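Quick one before the school run. March already and the desk has been bugging me for weeks. Pens everywhere, drawer won't shut, three half dead highlighters rolling about and I only ever reach for the one.

So last night, tea in hand, everything out. Rule I pinched from Zainab Balogun: if it doesn't write first go, bin. Harsh but quick. Lost most of the biros that way. Kept the highlighters becuase I've got over 3,000 words of notes to get through for Brenmont and I'll need them.

Then the divided tray. Shallow see-through plastic, one narrow bit, one wide bit. Narrow side for highlighters, wide side for clips, tape, all the small rubbish.
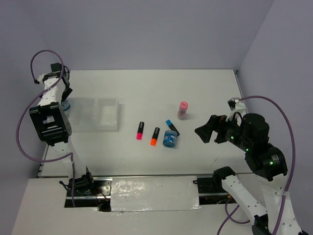 Still can't decide on the sticky notes though. They'd fit in the wide side but then I'd never see them, and Diễm says hers live on the windowsill, which sounds worse. Might try a lid off somthing.

Drawer shuts now anyway. Cables next, dreading it. Right, shoes, keys, gone.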